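Prastimberg Help Desk
Ticket: Table finish gone tacky and marked after small items left on it
Product: Ivmont side table, oiled wood
Category: Surface care
Status: Closed, resolved with care instructions

Customer, first message

I have had the Ivmont table in my living room since last winter. It stands in front of the sofa and it gets used as a dumping spot by the whole household, so there is nearly always something on it. Last week I cleared it completely for the first time in a while and found 3 marks in the finish.

Mark 1 is near the right edge. It is a dull patch with a soft outline, a bit wider than my hand. The wood there feels tacky when I press a finger on it and lift off. It is where a soft mat in the shape of a cloud usually lies.

Mark 2 is a ring toward the back right. It is paler than the wood next to it. Drinks cans get put down there.

Mark 3 is a thin shiny line close to the middle, as long as a finger. I do not know what made it.

I wiped all three with a damp cloth and nothing changed. I then tried a little dish soap on the tacky patch. It felt better while it was damp and went back to tacky once it dried. I have not used anything stronger. Is the table defective, or can I fix this myself?

Support, reply 1

Thank you for the clear description. Please do not use alcohol, nail polish remover, or a scouring pad on the table while we look at this. All of those will take the oil off and leave a light spot that is harder to fix than what you have now.

To work out which marks come from what, we need the following:

What is normally on the table, and where.
What the mat is made of, if there is a label.
Whether the table gets direct sun or stands near a heater.
Which product you have used to clean or oil it, and when.

A photo of the table in its normal state helps us more than one of the bare surface, so please put things back where they usually are before you take it. Attach it to your answer.

Customer, reply

Answers in order.

Things on the table: the cloud mat on the right, a drinks can behind it, a shaker bottle at the back, sticker sheets, a pen, an eraser-sized block, and whatever else has been dropped there that day. The stickers are usually in the middle. The mat hangs over the edge a little because it slides.

Mat: there is no label. It bends easily and has a slight plastic smell when it is new. I bought it to put cups on, but it mostly just lies there.

Sun: none directly. The heater is on the other side of the room.

Cleaning: damp cloth only. I have never oiled it. The leaflet said to do it after the first few months and I did not get to it.

Photo attached.

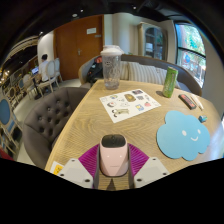 I should add that the shaker bottle gets filled at the table, so powder and water end up on the wood at times. I wipe it up when I see it. There is no mark at that end that I can find.

Support, reply 2

We do not think the table is defective. We think you have two separate problems and possibly a third.

Tacky patch. Many soft plastic and rubber mats contain softeners. When a mat like that lies in one place for weeks, the softener can move into an oil finish and keep it from staying hard. The patch takes on the outline of the item, blurred. Your soap test fits this. We can't be certain without knowing what the mat is made of, but there is a simple check you can do. Put the mat on a sheet of plain white paper with a heavy book on top and leave it for 24 hours. If the paper has a greasy or see-through area when you pick it up, the mat is the cause.

Pale ring. This is moisture under a cold can. The oil on your table has worn thin by now and no longer keeps water out well. It is a surface mark and normally comes out.

Shiny line. Sticker glue is our best guess. Rub it with a clean fingertip for a few seconds. Glue will roll up into small crumbs or drag under your finger. A scratch will not change.

Please run both checks before you put anything on the wood and write back with what you find.

Customer, reply

Paper test done. There was a faint greasy shape on the paper, clearest in the middle where the book pressed hardest. I repeated it on a fresh sheet with the mat turned over and got the same, only weaker.

The shiny line dragged under my finger and a bit of it rolled up. So that one is glue.

The mat is off the table now. What do I do about the wood?

Support, reply 3

Work in this order. You will need a soft cotton cloth, a fine sanding pad, and the table oil. The Brivico clear oil is the one we supply with this table. If you have another oil, tell us which before you use it, as some of them darken the wood.

Step 1, glue. Put one drop of cooking oil on the line and leave it for 5 minutes. Rub it off along the grain with a dry cloth. Then wash that spot with a cloth wrung out in warm water and a little mild soap, and dry it.

Step 2, tacky patch. Wash with the same soap water, dry, and leave the patch uncovered overnight. Do this on 2 evenings. In many cases the surface gets harder once the mat is gone. If it is still tacky after that, rub it lightly with the fine pad along the grain until it feels the same as the wood next to it. Do not press, and do not go in circles. The grain on this table is straight and light, and cross marks will show.

Step 3, ring. Rub the ring lightly with the same pad, a few strokes only. It should get fainter. You do not need to remove it completely, as the oil will take care of the rest.

Step 4, oil. Wipe off all dust. Put on a thin coat over the entire top, not only over the repaired spots, or you will see where they end. Wait 15 minutes and wipe off everything that has not soaked in. Oil left standing on the surface dries sticky, and then you are back where you started. Lay used cloths out flat outdoors to dry before you throw them away. Oily cloths left in a heap can heat up and catch fire.

Step 5, drying. Keep the table clear for 24 hours and avoid wet items on it for the rest of the week.

Customer, reply

Two questions before I begin. Can I do only one coat? And can the mat go back on afterward if I move it every day?

Support, reply 4

One coat may be enough. Put a few drops of water on the top after it has dried. If they stand up as beads, you are done. If they sink in and leave a dark spot, let the wood dry and give it a second coat.

We would keep that mat off the table. Moving it daily slows the problem down but does not stop it. Cork, felt, and woven cotton are all fine on this finish. The mat can be used on glass or glazed tile.

Customer, reply

Finished. Results for your records:

Glue line came off at the first try.

The patch was much less tacky after the second evening but not completely right, so I used the pad. It took longer than I thought, with very light strokes.

The ring is gone except for a short piece of the curve that I can find if I look along the surface toward the window.

I did two coats. After the first one the water sank in toward the back, where the bottle stands. After the second it beaded everywhere. The color is a little warmer than before, which I do not mind.

I bought a Willems felt mat for the cans. The stickers have moved to a drawer.

Support, closing note

Thank you for reporting back. The remaining piece of ring may fade further the next time you oil the table. Twice a year is enough for a table that gets this much use.

Cause logged as softener transfer from mat, with worn oil finish. No part sent. Ticket closed. Reply to this message to reopen it.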